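Eight Months of Studying for the Bar at My Kitchen Table

I passed. I wanted to put that first, since a few of you have written to ask and I have been terrible about answering. The letter came in January, I read it standing up in my coat, and then I sat down on the stairs and read it again. I'm forty-six, I went to law school at night, and I will be sworn in this spring along with a whole roomful of people who could be my kids.

I promised a long post about how I studied, so get yourself some coffee.

I gave myself eight months. Most of the commercial courses assume you'll do it in ten weeks of full days, and that's lovely if you don't have a job and a dog and a mother-in-law down the hall. I work in the records office in Wendel, and my hours are not flexible. So I got up at five and studied until a quarter to seven, then again after supper if I had anything left, which in the fall I mostly didn't. The morning hours were the good ones. At night I could read the same paragraph on future interests four times and come away knowing only that somebody had once owned Blackacre and was now dead.

The subjects I feared turned out fine and the ones I thought I had in my pocket nearly sank me. Property scared me silly, and I did well. Contracts, which I loved in school (loved! I used to bring hypotheticals home and read them to the dog), I kept getting wrong on practice sets, because I would argue with the question. You can't argue with the question. My first full practice test I got 59 percent, and I didn't tell a soul at home for two days.

Essays were a different animal. My trouble is the trouble you see on this blog, which is that I like to get to the point by way of the scenic route. A grader has a few minutes for each answer and wants the rule, the facts, and where they meet. I wrote 138 timed essays between June and the exam, and I'd say the first sixty were too long by half. What finally helped was making myself write the conclusion as the very first sentence, before I'd talked myself out of it.

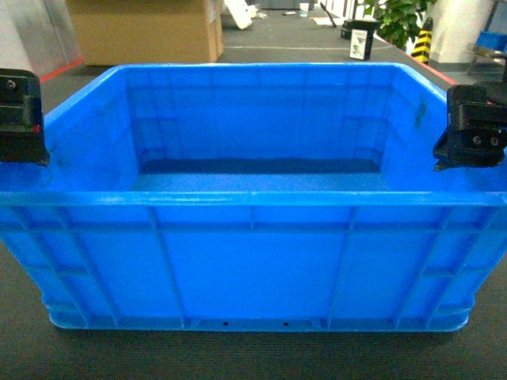

Outlines were where I wasted the most time, and I would do that part differently. I had the big printed set from the review course, plus my own outlines from school, plus a third batch I bought used from a fellow in Tovness, and I spent most of the first month trying to merge them all into one perfect document. By the time I quit, the paper pile would have filled a big blue plastic crate right up to its thick rounded rim, and I hadn't memorized a line of it. The evidence outline alone was 294 pages. So I put the lot away and wrote a short one for each subject, by hand, with no peeking until I got stuck. Wherever I got stuck, that was what I needed to study. Hearsay exceptions, mainly. Always the hearsay exceptions.

People ask about the ethics exam too. It's a separate test where I live and I took it in the spring, ahead of the big one, and I'm glad I did. I went in thinking a decent person could pass on common sense, and a decent person can't. The rules on client money and on conflicts with former clients are very particular, and you have to learn them the way you'd learn the rules of a card game. Give it three good weeks.

As for the two days themselves, they held it in the Zundlow conference center, which has the coldest air I have ever felt indoors. Wear layers. Eat the lunch you always eat. I had a turkey sandwich both days and sat in my car with it, because the talk in the lobby was all about what everybody had put for the second essay, and I could feel my stomach drop every time I heard an answer that wasn't mine. I went home that first night sure I had missed an entire negligence issue. Maybe I did! I'll never find out, and I've made my peace with it.

I'm going to keep my county job for now and do a little wills work on the side once I'm sworn in and insured, and I'll write about that when there's something to tell. If you're studying for the summer sitting and want to compare notes on secured transactions, leave a comment. I check them in the mornings, still at five, because now I can't seem to sleep any later.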